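Every fall, before the cousins come and the house smells of anise and browned butter, I get the winter things out and put the baking things in order. My mother did both on the same day, and so do I — the sweaters air out while the dough rests.

For the cookie dough, give it a full 60 minutes in the icebox, wrapped snug. Store your anise seed whole in a jar with a tight lid, well away from the stove, and crush only what you need that morning.
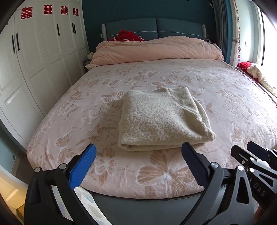 Nanna Oddsson writes that she rests hers overnight and lets it sit out on the counter for 21 minutes before rolling, and that it never cracks on her.

I tried it her way last year, and I do like it for the thin ones! For the fat twists I still go by the hour. Either way, flour the pin and not the board, and save your butter wrappers in the freezer door for greasing pans.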